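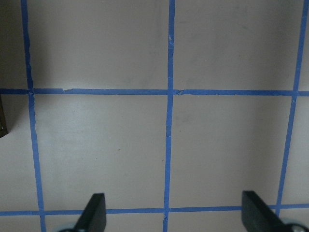
Abb. 1: Rasterfläche aus blauem Klebeband, Arbeitsplatz Nenatitz

Zwischenbericht April, Arbeitspaket 3: Rasterflächen für Ablageversuche

1. Stand der Arbeiten
Die Arbeitsfläche am Standort Nenatitz ist mit blauem Malerkrepp in quadratische Felder geteilt. Die Flächen in Merkton folgen nach demselben Schema, das Material liegt dort bereit. Insgesamt sieht der Plan vier Arbeitsplätze vor. Die Benennung der Felder erfolgt zeilenweise von links hinten nach rechts vorn und ist in der Platzliste hinterlegt.

2. Ausführung
Geklebt wurde von Hand auf die helle Fläche, ohne Anreißen der Linien. Die Bänder laufen deshalb nicht exakt parallel. Für die Zuordnung eines Objekts zu einem Feld reicht das aus, für Lagemessungen nicht. Das Band weist stellenweise Falten auf, vor allem im oberen Teil der linken und der mittleren Längsbahn. An der oberen Querbahn sind zwei kleine Ausrisse an der Kante vorhanden, jeweils rechts neben einer Kreuzung mit einer Längsbahn. Ein Austausch der betroffenen Abschnitte ist vorgesehen — er wird mit der Nachmessung zusammengelegt.

3. Abweichungen vom Plan
Die ursprünglich vorgesehene bedruckte Matte (Angebot Gill) wurde zurückgestellt. Lieferzeit sechs Wochen, Feldgröße nachträglich nicht änderbar. Vanness hat als Projektpartner der Klebelösung zugestimmt. Der Verbrauch an Band ist mit 39 Metern verbucht, Verschnitt eingeschlossen. Das Budget für Verbrauchsmaterial wird eingehalten.

4. Offene Punkte
Nachmessung der Feldkanten in Nenatitz, Protokoll nach Vorlage.
Festlegung eines Grenzwerts für die Schräglage der Bahnen. Vorschlag: 4 mm je Feldkante.
Haltbarkeit des Bands bei täglicher Reinigung. Ergebnisse liegen noch nicht vor.
Rückstandsfreies Ablösen nach Projektende — Prüfung an einem Probestück in Merkton.

Die Übergabe der Flächen in Merkton bleibt Voraussetzung für den Beginn von Arbeitspaket 4.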